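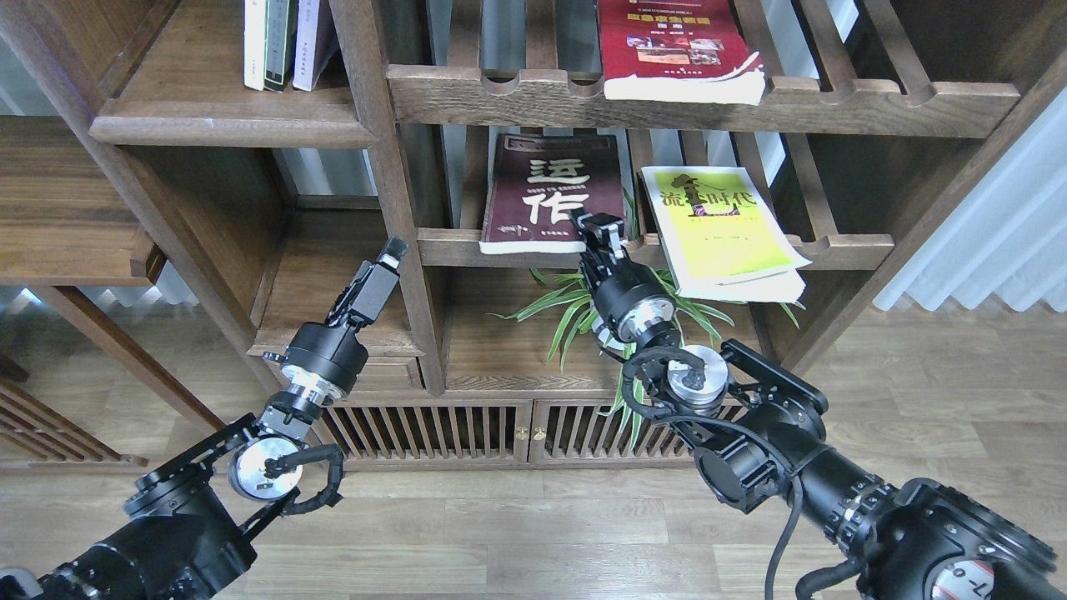
Faults and Safety > Dual-arm setups

Right arm drops when the stop is pressed

shaimaa_morsy
Original poster
We run a pair of arms on a Brostach controller, doing shelf tidying. When I press the stop, the left arm holds where it is. The right one sinks before the brake bites. I measured 28 mm at the gripper with the arm stretched out. In April it was 2 mm.

Nothing in the log except code 105, which the manual lists as "brake delay".

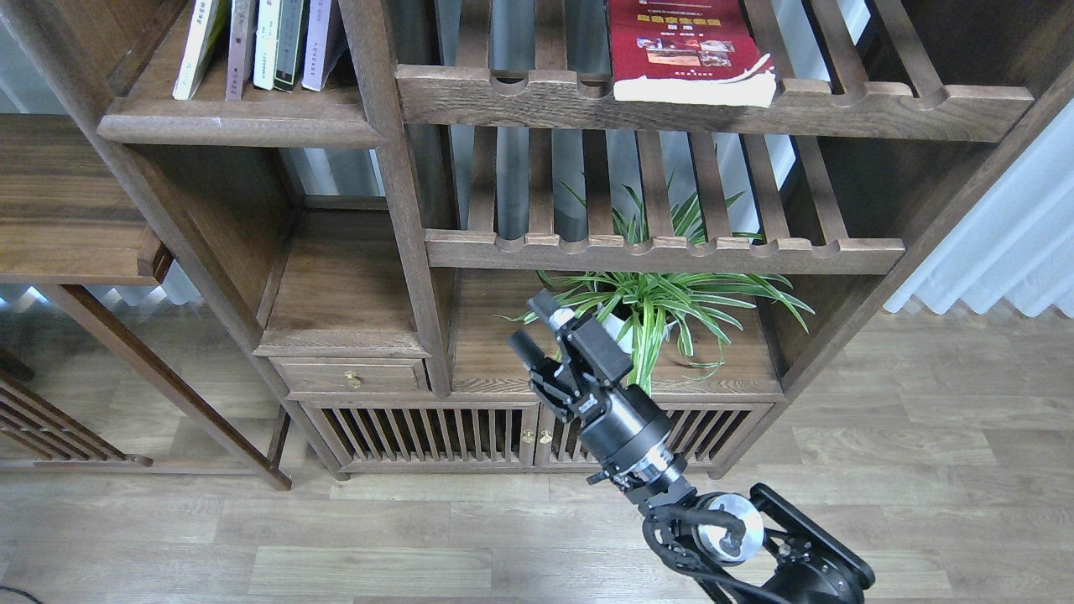 I have swapped the stop button and its cable and the drop is the same. Firmware is up to date. Is this a worn brake or a setting?

pelham_k
Setting. Code 105 came up on ours after an update put the brake delay back to 295 ms. Check that before you take anything apart.

rigger_tom
Disagree. A delay setting would give you the same drop every time from the same pose. If it has been creeping up since April, that's wear. I'd stop using the arm today.
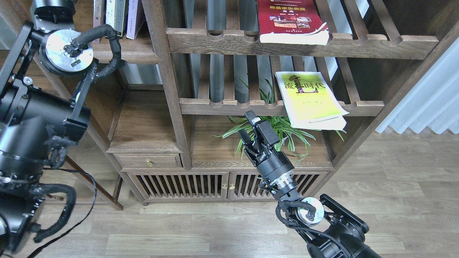 pelham_k
Stopping work over one code seems a bit much. It's a small arm and she can read the setting in a minute. Keep it low and tucked in until then. The pose I wouldn't use is the one with the open fingers up by the plant, next to the yellow-green book, as a drop there could catch the shelf rail on the way down.

rigger_tom
It could catch a hand as well. Low and tucked in is still a powered arm with a brake you can't trust.

shaimaa_morsy
Original poster
Read the setting: 295 ms, so pelham_k was right about that. Put it back to the old value and the drop is smaller but still well over 2 mm. Power is off and I've asked Belhaj for a new brake.

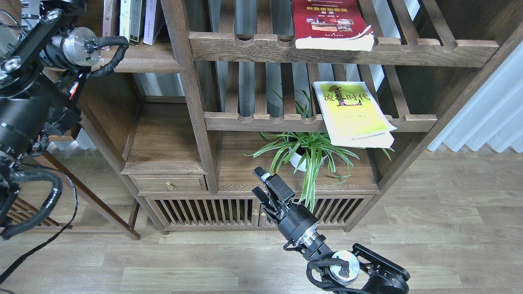
Yellow-green book over the front of the rail, plant underneath.

rigger_tom
Good. Test the left one too while you're waiting.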